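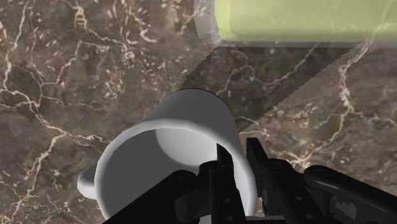 Cuaderno de taller — Memurlow, captura y cotejo
Marzo, viernes, empezado a las 9:40

Sigo con la marcha sobre Cirnier. Quedan por cotejar las páginas de la convocatoria, que según el plan de trabajo estaban cotejadas la semana pasada. El plan de trabajo es un documento muy optimista y le tengo cariño.

Estado al abrir: 149 capturas en la carpeta de entrada, todas del mismo sitio, todas de la misma página. La página se llamaba «Última hora, se irá actualizando» y cumplió su palabra hasta extremos crueles. Los organizadores no publicaban entradas nuevas. Escribían encima de la anterior, a veces arriba, a veces en medio, una vez dentro de una frase que ya estaba a medias. Para saber qué se dijo antes de la marcha y qué se dijo después hay que comparar captura con captura, y eso hago.

Primera pasada con Pawlak, configuración por defecto. Me devuelve que todas las capturas son distintas. Correcto y completamente inútil: el sitio llevaba un contador de visitas al pie y el contador cambia siempre. Añado el contador a la lista de exclusiones. Segunda pasada: siguen siendo todas distintas. Ahora es el anuncio de las monedas de plata, que rota. Excluyo la columna derecha entera. Si alguien quiere estudiar algún día qué se le vendía en la barra lateral a un manifestante indignado, que sepa que los originales están intactos en la carpeta de entrada. Solo se excluye para la comparación. (Lo apunto porque en enero alguien entendió otra cosa y tuvimos una tarde muy viva.)

Tercera pasada, por fin algo: 19 versiones reales del texto. El resto son repeticiones.

10:55. Leídas las 19 de corrido, con café. Notas según salen.

La versión A (la más antigua que tenemos, puede haber otras anteriores) pide al pleno de Cirnier que dimita en bloque. No dice por qué hasta el cuarto párrafo, donde aparecen la tasa de basuras, el cierre del puente viejo y la traición a la patria, por este orden.

En la C el puente ha desaparecido. Supongo que lo reabrieron. Hay que mirar el boletín municipal.

En la F la marcha es «pacífica». En la G es «pacífica pero firme». En la H vuelve a ser solo pacífica y hay una línea nueva sobre dónde aparcar los autobuses. Me gustaría pensar que una cosa tiene que ver con la otra, pero no hay nada que lo sostenga y no va a la ficha.

De la J a la M no cambia nada salvo la cifra de asistentes previstos, que crece en cada una. No la copio aquí; está en la hoja de cotejo, con la hora de captura al lado. La cifra de la M supera la población de la comarca, incluyendo a los que están en contra.

La N es la de la mañana de la marcha. Mucho signo de exclamación, una oración, el teléfono de un abogado. El teléfono hay que taparlo en la copia de consulta.

La P dice que los medios ocultan la asistencia. La Q dice que los medios exageran los incidentes. Entre las dos hay cuarenta minutos.

La S, última, anuncia una segunda convocatoria «con fecha por confirmar». El sitio dejó de responder poco después. Sigue por confirmar.

11:30. Problema con el orden. Pawlak ordena por fecha de captura, lógico, pero dos de las capturas vienen de la copia que nos pasó Amness y traen la hora del servidor de ellos, que va en otro huso. Con la hora corregida, la P y la Q se cambian de sitio, y entonces la protesta por la exageración va antes que la protesta por el silencio. Es la clase de detalle que en un artículo sostiene una página entera de tesis, así que más vale tenerlo bien.

He escrito a Amness preguntando en qué huso trabajan. Respuesta automática: mi consulta es muy importante.

Mientras tanto, prueba casera. Las dos capturas de Amness llevan incrustado el titular de agencia que el sitio mostraba arriba, y ese titular sí tiene hora propia. Comparado con la captura nuestra más cercana, que lleva el mismo titular. Sale que hay que restar una hora a las de Amness, y con eso P va antes que Q, como estaba. Lo dejo como «orden probable» hasta que contesten. No lo subo a «orden seguro» por mucho que lo pida la plantilla, que solo ofrece «seguro» o vacío. He puesto vacío y lo he explicado en observaciones, campo que según las estadísticas internas no abre nadie.

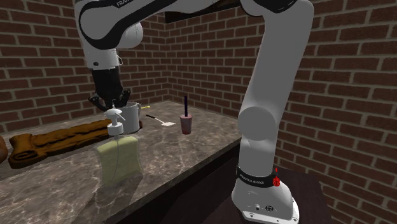
Render: el brazo sobre la encimera, rincón de ladrillo.

12:20. Octavillas. Cambio de mesa y de siglo.

El lote en papel de la misma marcha: una caja, donación. Dentro, hojas de propaganda de los convocantes, de los contrarios y de una pizzería que vio la oportunidad. Las tres cosas se catalogan. La pizzería va como «efímera comercial relacionada», con el cupón incluido, caducado.

Escaneo a 300 ppp, color, sin corrección. Sé que en el protocolo pone escala de grises para impresos a una tinta. El protocolo se redactó antes de que viéramos que aquí el color del papel distingue tiradas: las amarillas llevan el punto de encuentro antiguo, en la plaza, y las verdes el nuevo, detrás del polideportivo. En gris son la misma hoja con una errata. Propongo cambiar el protocolo. Lo propuse también en febrero; dejo constancia con el mismo tono sereno.

Hay 13 octavillas con anotaciones a mano. Casi todas son teléfonos o listas de la compra. Una lleva por detrás una segunda versión del lema, tachada, que a mi juicio era mejor que la definitiva: rimaba. Se escanean por las dos caras, con la cara anotada como imagen b. Los teléfonos, tapados en consulta, igual que el del abogado.

Una hoja estaba pegada a otra por algo que no voy a investigar. Apartadas las dos, sobre entre secantes, nota para restauración.

13:15. Comida.

14:05. Vuelvo y Pawlak ha terminado la cuarta pasada, la que dejé puesta con los enlaces salientes. De los enlaces de la página de convocatoria, muertos casi todos. Los vivos llevan a: el ayuntamiento (que ha cambiado de web y redirige todo a la portada, incluida la pregunta de quién aprobó qué), un foro de caza y una tienda de banderas. La tienda funciona de maravilla. La tienda nos sobrevivirá.

El foro de caza es hallazgo. Tiene un hilo donde se organizaban los coches compartidos, con gente discutiendo si merecía la pena ir y si había sitio para comer cerca. Me parece más útil para entender aquel día que las 19 versiones juntas: en la página oficial todos van a salvar la nación y en el hilo uno avisa de que tiene que estar de vuelta a las seis por el riego. Pido permiso para captura completa. El foro pide registro, y el registro pide contestar qué calibre se usa para el jabalí. Consulto.

15:10. Ficha de conjunto, borrador. Dudas abiertas:

— Título. El sitio repetía el suyo tres veces en la cabecera (menú, banner y entrada) y Pawlak lo ha cogido tal cual, triplicado. En la ficha va una sola vez, con nota. Quien busque el literal triplicado lo encuentra igual en el texto completo.

— Materia. El vocabulario controlado me deja elegir entre «manifestaciones» y «movimientos de protesta». Pongo las dos. También me ofrece «desfiles», y lo he pensado más de lo que debería.

— Autoría. La página no firma. La J lleva una firma colectiva, «los de siempre», que desaparece en la K. Va a la ficha como forma variante.

— Descripción. Primer borrador mío: «página de convocatoria de una marcha fracasada». Fuera «fracasada». No tenemos fuente independiente de asistencia, y la que tenemos del ayuntamiento es tan interesada como la otra, solo que mejor maquetada. Queda «página de convocatoria de una marcha, con actualizaciones durante y después de la jornada». Sosa, pero aguanta.

15:50. Reviso la hoja de cotejo por si acaso y encuentro que he llamado K a dos versiones distintas. Renombro la segunda como K2, con lo que ahora hay una letra menos de las que esta mañana creía necesitar y la serie acaba igualmente en S. No toco las letras de arriba en este cuaderno. Quien lo lea dentro de unos años sufrirá un poco, como he sufrido yo con los cuadernos anteriores.

Pendiente:
— Amness, huso horario. Insistir el lunes si no hay señales.
— Boletín municipal: reapertura del puente viejo.
— Permiso foro de caza. Y lo del calibre.
— Protocolo de color, tercera intentona.
— Sacar la carpeta de entrada del disco pequeño, que está al límite y suena raro.
— Devolver la grapadora grande a la mesa de papel.

16:30. Copia de todo lo de hoy en los dos discos, sumas comprobadas. Coinciden. Cierro.

Comentarios

Mesa de papel
La grapadora estaba en la mesa de digital desde Navidad. Se agradece que conste por escrito.

Turno de tarde
Lo de la columna derecha: ¿la exclusión se guarda con el perfil o hay que ponerla cada vez? Ayer lancé Pawlak sobre otro sitio y me volvió a dar todo distinto. Tengo plata para aburrir.

Autor del cuaderno
Hay que guardarla en el perfil a mano, segunda pestaña. Si cierras sin guardar no avisa.

Lectora de fuera
Viví en Cirnier esos años. El puente no lo reabrieron, lo que hicieron fue quitar el cartel de cerrado. Mirad el boletín, pero no esperéis mucho. Y la marcha pasó por la plaza aunque las hojas verdes dijeran otra cosa, porque la mitad de la gente tenía las amarillas.

Autor del cuaderno
Muchísimas gracias, esto va a observaciones ahora mismo con la fuente indicada como testimonio. Si conserva alguna verde, tenemos sitio en la caja.

Turno de tarde
Ha contestado Amness. Preguntan a qué capturas nos referimos.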